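Umitmont : la marque de vêtements pour bébés Pascu ouvre son premier atelier-boutique

Publié le 24 avril 2018

La marque de vêtements pour enfants Pascu a ouvert son premier atelier-boutique à Umitmont, au rez-de-chaussée de l'ancienne mercerie de la rue Basse. Jusqu'ici, ses bodies, bonnets et gigoteuses se vendaient uniquement en ligne et sur quelques marchés de créateurs de la région. Le local réunit désormais la coupe, la couture, l'expédition des commandes et un espace de vente.

L'entreprise a démarré dans un appartement, avec une seule machine à coudre et un modèle de bonnet à nouer. Sa fondatrice travaillait alors dans un cabinet comptable et cousait le soir, d'abord pour ses deux enfants, puis pour des collègues qui attendaient un bébé. Elle a quitté son emploi lorsque les commandes ont dépassé ce qu'elle pouvait livrer en cousant après le dîner. Pascu emploie aujourd'hui 4 personnes : deux couturières, une responsable de la préparation des colis et la fondatrice, qui dessine les patrons et s'occupe des achats de tissu.

L'an dernier, la marque a expédié 2 623 articles, du prématuré au trois ans. La gigoteuse légère en gaze de coton arrive en tête des ventes, devant le pantalon évolutif dont la ceinture et les chevilles se retournent à mesure que l'enfant grandit. Les bonnets, qui ont fait connaître la maison, ne viennent plus qu'en troisième position, mais ils restent l'article le plus souvent acheté en cadeau de naissance.

Les tissus viennent en grande partie de chez Rillano, un grossiste qui fournit des jerseys et des gazes de coton biologique en petites quantités. C'est un point important pour un atelier de cette taille, car beaucoup de fabricants imposent des minimums de commande qui correspondent à une année de production. Les boutons-pression sont posés sur place. Les étiquettes sont tissées et cousues dans la couture latérale, après plusieurs remarques de parents sur les étiquettes de nuque qui grattaient.
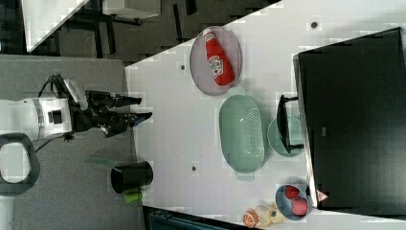
Le nouveau local a demandé plusieurs semaines de travaux. La mairie d'Umitmont, propriétaire des murs, a pris à sa charge la réfection de l'électricité et de la vitrine. La marque a financé le reste, dont le sol, les établis et un coin change ouvert aux clients, même sans achat. Le loyer est fixé à 567 euros par mois pendant les deux premières années, dans le cadre du programme communal de soutien aux commerces du centre. Il sera revu ensuite.

L'espace de vente occupe l'avant du magasin. Les vêtements y sont rangés par taille, et une table basse permet de comparer les matières. Une cloison vitrée sépare la boutique de l'atelier, si bien que les visiteurs peuvent voir les couturières au travail. Les poussettes entrent sans difficulté : la marche de l'ancienne mercerie a été remplacée par un plan incliné.

Avec l'ouverture, Pascu lance aussi un service de reprise. Les clients peuvent rapporter un vêtement de la marque devenu trop petit, s'il est propre et en état d'être porté, et reçoivent un bon d'achat égal au quart du prix d'origine. Les pièces reprises sont contrôlées, réparées si nécessaire, puis revendues sur un portant distinct. Celles qui ne peuvent plus être vendues servent de chutes pour les bavoirs et les lingettes. Le service avait été testé en ligne en janvier, mais les frais d'envoi décourageaient une partie des parents.

Une petite collection accompagne l'installation. Baptisée Elham, elle comprend une barboteuse, un bloomer, un gilet sans manches et un chapeau de soleil à bord souple, en quatre coloris : argile, sauge, écru et bleu nuit. La série est limitée à 600 pièces, toutes coupées et cousues à Umitmont. Les prix vont de 19 euros pour le bloomer à 42 euros pour la barboteuse. La collection est disponible en boutique dès maintenant et le sera sur le site de la marque dans deux semaines.

L'atelier proposera également des cours de couture pour débutants, le premier samedi du mois à partir de la rentrée. Les participants repartiront avec un bonnet ou un bavoir, au choix. Les machines et le tissu seront fournis, et les groupes resteront petits faute de place. Les inscriptions se feront directement au comptoir.

La marque ne prévoit pas d'ouvrir d'autre adresse pour le moment. Elle cherche en revanche une troisième couturière à temps partiel, avec une expérience de la maille, et souhaite accueillir une apprentie l'année prochaine. Les candidatures peuvent être déposées à la boutique ou envoyées par le formulaire du site.

Pascu, rue Basse, Umitmont. Ouvert du mardi au samedi, de 10 h à 12 h 30 et de 14 h à 18 h 30. Retrait des commandes en ligne possible aux mêmes horaires.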